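5.3 Comparing End Effectors on the Bottle and Cup Task

Use this procedure to compare two end effectors on the Pallau dual-arm station. Both units must be listed in the Brustano controller under Tools > Installed before you begin.

1. Home both arms and set the speed override to 20 percent.
2. Place a capped water bottle and a clear cup on the table, within reach of the arms.
3. Open the wrist and head camera streams. Check that the fingertips show in the wrist view.
4. Load profile 338 and select the tool pair to be tested.

CAUTION: Keep hands out of the work area whenever the arms are enabled. The stop button cuts motion but does not release the grip.

Wrist and head camera views, bottle and cup on station
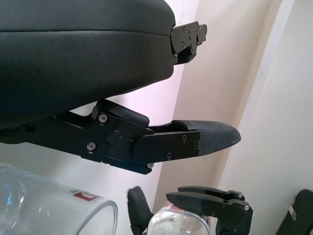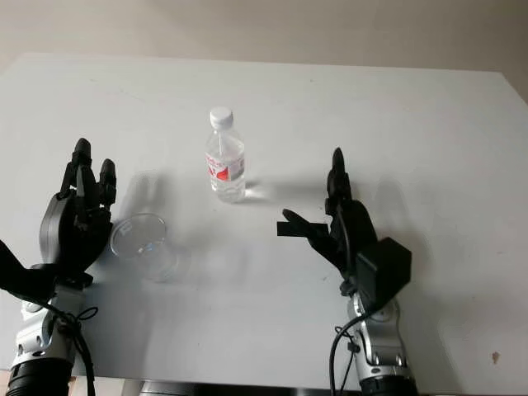
5. Run the approach move without closing. If a finger touches the bottle, stop and correct the tool offset.
6. Close at the lowest force setting. Raise the force one step at a time until the bottle lifts without slipping.
7. Record the force setting, then repeat the lift 4 times at that setting.
8. Repeat steps 5 to 7 with the cup. Limit force to 44 percent of the rated value.
9. Disable the arms, change the tool, and start again from step 1.

NOTE: Clear plastic gives poor depth readings. Set the grasp point by hand on the head camera stream and leave automatic detection off.

NOTE: Force steps are not the same size on every tool. Convert the recorded settings to newtons with the Danley table in Appendix C before comparing results.

If the controller reports "Tool mass mismatch," reload the profile and repeat the homing move.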